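Finding the Forgotten Graves of Redenby
November 5, 2018

Print this page | E-mail this page

The woman behind the Redenby burial index started with one stone. She was looking for a great-aunt in the old hillside cemetery and came home with a notebook full of other people's relatives instead.

"I couldn't stop!" she says. "You read one name, then the one beside it, and pretty soon you want to know if they were sisters."

Her index now has 2,466 entries, from Redenby and two churchyards out toward Witport. Each one gives the name, the dates, the row and whatever is carved underneath. Her favorite is a ferry pilot whose stone lists all 15 of his grandchildren (the mason ran out of room and had to go around the side).

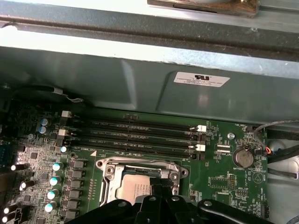

Families write to her almost every day, and she loves the letters most of all. Some send obituaries, some send a photo of a porch with everyone squinting. All of it gets typed in at home. She talks about the hardware with the same delight, right down to the green motherboard and the metal frame around the processor socket. "All those people, and it fits in a box under my desk," she says. There's a paper copy at the Lisora library too.

Is the work nearly finished? She laughs. The Schmieder plot alone has 36 markers, and she only got to it in September. "Lichen, brambles, half of it in German. It's wonderful. Come and help me read it!"

Recent items
- Reading a Worn Headstone
- Witport Churchyard: Rows A to F
- Obituaries Wanted, 1900 to 1920

Contact us | Copyright 2018 | Back to top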